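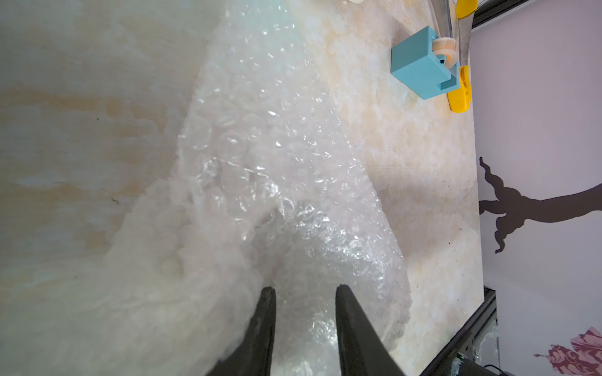
Reusable Packaging Pilot: Progress Report to the Sunitz Fund

Prepared by Nurhan Aksoy, project lead, Premville Makers' Exchange

Period covered: January to April

Summary

The pilot is running in three of the five streets we named in the application. Shops in the other two streets have agreed to join but have not started. Spending is within budget. We are behind on the leaflet and ahead on the number of households signed up.

Work done in this period

We signed up 300 households, which was the target for the whole year. Most came through the table we ran outside the library in February. Door knocking brought in fewer people than we had hoped and took a lot of staff time, so we stopped it in March.

Collection points are open at the library, the Ollell Street hardware shop, the Tuncer bakery and the health centre. The bakery point is the busiest. It is open from seven in the morning, and people drop things off on the way to work. The health centre point is hardly used. It is down a side corridor and the sign faces the wrong way. We have asked for it to be moved next to the main doors and are waiting for an answer from the building manager.

Households bring in cardboard boxes, paper fill, bubble wrap and padded envelopes. We check them, throw out anything torn or dirty, flatten the boxes and sort them by size. Small traders collect what they need free of charge. The traders who use us most are a candle maker, two second-hand book sellers and a woman who posts seed potatoes.

Problems

Storage is the main one. Boxes stack well once they are flat, but bubble wrap takes up far more room than we allowed for in the plan. We now roll it and tie it with string, which helps a little. The unit on Ollell Street was full by the middle of March and we turned away two carloads.

Some traders were put off by old address labels. We bought blank stickers to cover them and this seems to have settled the matter. The cost came out of the stationery line.

The van failed its MOT in February. The repair took four days and we borrowed a car for the library round. No collections were missed, though the Tuncer one was late twice.

The leaflet is not printed. The first draft was too long and did not say clearly that we cannot take polystyrene. A shorter version is with the printer for a price.

Money

The first payment has been spent on rent, van costs, shelving and part-time wages, as set out in the budget. Shelving came in under the estimate. We would like to move what is left over into rent, so that we can take the small room next to the unit until the end of the year. Please let us know if you need a separate form for this.

Next period

Open the last two streets. Get the leaflet out before the summer fair. Move the health centre point or close it. Start the trader survey, which will ask what they used to spend on packaging and what they spend now. We expect to send the results with the next report.

14 shares | 3 comments

Recent items
Library table: thank you to everyone who stopped by
What we can and cannot take
Notes from the Ollell Street traders' meeting
Sunitz Fund: how our grant is being spent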